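To: Griltow Student Robotics mailing list
From: Pramila Dwivedi
Date: 13/06/2026
Subject: Re: Plate task, rules for the open session
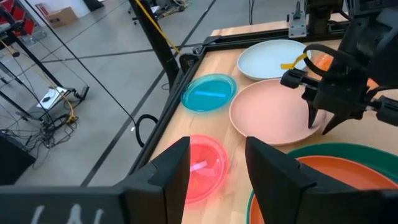

Dear members,

Thank you to Rongrong Cui for the questions quoted at the end of this message. The answers apply to all teams entered in the plate task.

Plates may overlap or be stacked at the start of a run, and teams should expect mixed sizes and colors. A small item may also be left lying on a plate. It must be moved off before that plate is stacked. Both arms may be used at any time, and there is no penalty for working with one.

Each team will receive 13 minutes at the table, including setup. Scores from the March session will not be carried forward. Run logs should be sent to Harish Bansal in the usual format. Teams that have not yet submitted a safety form must do so before they are given a slot.

Requests to change a slot should be addressed to Ashok Ahuja and not to this list.

Sincerely,
Pramila Dwivedi
Student Projects Office, Griltow

Rongrong Cui wrote:

> Dear Ms. Dwivedi,
>
> Our team would like to confirm two points before we finish our program.
> May the plates be touching when the run begins, or will they be set apart?
> Also, is a team required to use both arms?
>
> Kiran Maurya and I would be grateful for a reply to the full list, as other teams have asked us the same thing.
>
> Regards,
> Rongrong Cui
> Team Fimitz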